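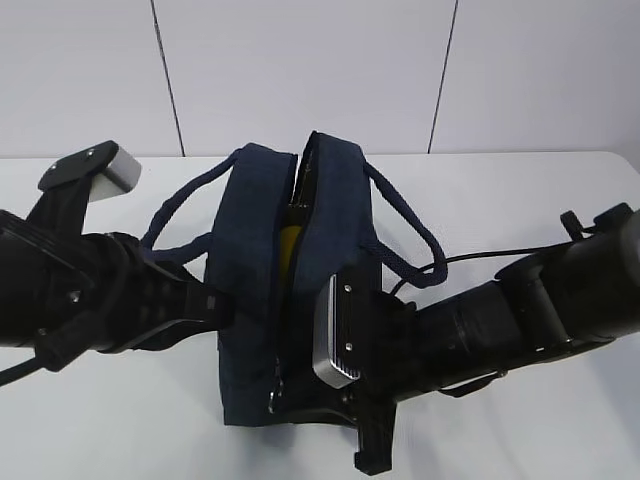 Everyday Bag Project – Final Report
Hedlund College, Soft Goods 2
Submitted 9th October

1. What we set out to do

Take one ordinary bag, pack it, close it, open it again, and write down where it gives people trouble. Then say what we would change. The brief said "a carrying object in daily use" and half the class went for backpacks. We went for a navy zip tote with rope handles, the kind people take to the pool or the gym or leave in the trunk of the car for months.

Ours is sold as the Jutov. Fabric, long zipper, two handles in twisted navy cord. No feet on the base, no stiff board inside ours. It stands up by itself when you set it down right and slumps when you don't, more on that in section 4.

Main question: can a person pack this bag and close it in one go, without stopping to fix anything? Second question, added later after the first week of September: what do the handles do while you're busy with the zipper.

2. Method

Not fancy. 14 packers, all from our year or the year below. Each got the same bag and the same pile of stuff and was asked to pack, close, lift, set down, open, unpack. No instructions on order. We wrote down every stop. A stop = hands leave the job they were doing to fix something else. So if you're pulling the zipper and have to let go to shove a sleeve back in, one stop. If you have to move a handle off the zipper, one stop.

We did four packing loads:

Load A – one towel, rolled.
Load B – towel plus a hard water bottle.
Load C – bottle, lunch box, charger, hooded sweatshirt.
Load D – same as C but the sweatshirt goes in first, flat.

In total we got 228 closings logged. Some were repeats of the same load by the same person, we kept those in but marked them, see the table in the printed copy (didn't survive the upload, sorry).

We left out the fully empty bag. Should have had it as a baseline. Ran out of time with the room.

3. The zipper

Most of our notes are about this so it gets the longest section.

The zipper is black, pull is small and metal. Small pull looks good. Small pull is also a pain. Most packers pinched it between thumb and side of first finger, lost it at least once on load C, and ended up hooking it with a nail. It has a ring on it and people who used the ring did better, but not many went for the ring without being told. It lies flat against the fabric when the bag is on its back and you don't notice it's a separate part.

Biggest problem, the fabric moves with the pull. You need one hand holding the bag and one hand on the zipper, every single time. We tried one-handed as a side test and gave up on it pretty fast. The bag just follows. With load A it follows all the way across the table. With load C there is enough weight to hold it for the first part of the zip and then it starts to tip.

Where you hold it matters as well. Holding low, near the base – the bottom stays put but the top leans over toward the pull. Holding high, near where the handle joins – top is steady, zipper runs straight, but your hand is now right next to the track and in the way for the last bit. Best results came from holding high on the opposite side and pulling away from that hand, so the fabric is stretched tight between the two. We called this "the tug" in our notes and I can't think of a better name so it stays.

Second problem was stuff poking up through the opening. The sweatshirt mostly, and the charger cord. On load C nearly all the stops were the hood. On load D, with the sweatshirt flat at the bottom, those stops mostly went away, but then the lunch box sat high and pushed the two sides of the opening apart, and the last part of the zip got stiff. So you swap one problem for a smaller one. We still think D is better and would tell people to pack that way.

Stiffness: the zipper itself runs fine when the two sides are lined up. It only drags when one side sits higher than the other. You can fix it by giving the bag a small lift and drop before you start. Three packers did this without being asked and did not know they were doing it until we played back their notes to them.
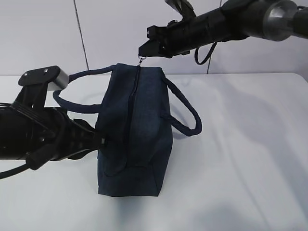 4. Standing up, falling over

The bag is tall and narrow from the end. Put it down with the weight in the middle and it stands. Put it down with the bottle on one side and it leans, and once it leans the lower part bulges out and after that it won't go straight again until you repack. Leaning also bends the zipper line, so a bag that stands badly is a bag that closes badly. We had these as two separate topics in the proposal and they really should have been one.

Soft sides are good for getting things in. Bad for getting them out. With load C people were feeling around for the charger with the whole forearm in there. Nothing inside to tell you where you are, the lining in ours is the same dark color as the outside. One packer suggested a light lining. Cheap change, we agree with it.

Table surface made a differnce too. On the smooth white tables in the Drutar room the bag slid. On the cutting mat it didn't. All the logged closings are from the smooth tables so our stop counts are maybe a bit harsher than real life, where you'd have the thing on a bed or a floor.

5. The handles

Nice handles. Thick cord, comfortable in the hand, they hold a loop shape and stick out instead of lying flat. Good when you want to grab the bag and go. Less good when you want to work on it.

– They fall across the opening when you lean over.
– They catch on whatever is next to the bag. Sleeves, wrists, a chair back once.
– If the bag is heavy and you lift by one only, the opening pulls to that side and the zipper creeps open from the end. Only saw it with loads C and D, and only when the pull was not all the way home.

What worked: flop both handles outward, one each side, before touching the zipper. Takes a second. After we started telling people to do it the handle stops dropped to nearly nothing, but that's not a fair comparison as they'd also had practice by then. Should have split the group. Noted for next time.

We asked for shorter cord from Clestska, who supply the department, and made one set up to test. Shorter handles keep clear of the zipper but you can't get them over a shoulder in a coat. So no.

6. What we would change

Longer zipper pull, or a cord tail through the ring, same navy as the handles. This is the big one and costs next to nothing.

A small fabric tab at each end of the zipper, something to hold on to that isn't the bag itself. Gives you the tug without your fingers in the track.

Light lining.

Base panel, thin, removable. Keeps the bottom flat so the load can't push one side out. We made one out of corrugated card and it lasted the whole of the testing, bit sad looking by the end.

Leave the handles alone.

7. What went wrong with the project

Started testing before we had agreed what a stop was. First 3 sessions had to be recounted from scribbles. No left-handed packers, which matters for a zipper. No tired packers, cold hands, kids pulling at you etc. Same bag used all through, so by the end the fabric was softer than at the start and we have no way to take that out of the numbers.

Tab prototype is sewn but only tried by our own group. It seems good. Not enough to claim anything.

Prototype bag and the card base are on the shelf by the door in the Drutar room if anyone wants to try them, please put the base back in afterwards.

Comments (4)

gymbagger
Have almost the same bag. Tied a bit of shoelace to the zipper ring two years ago and never looked back. You should try it with gloves on too.

softgoods1_student
Did you count it as a stop if they put it down and started over? We have the same brief next term and can't work out what to do with those.

reply from project group
Counted as one stop, and then we carried on counting. Not sure it was the right call. Decide before you start!

pm_in_the_mending_room
Disagree on the handles. Sew a small loop on each side of the bag and you can tuck them down out of the way. The card base is a good idea though, I use an old place mat cut to size.

We use cookies to keep this site working and to see which pages are read. Accept all / Only necessary / Settings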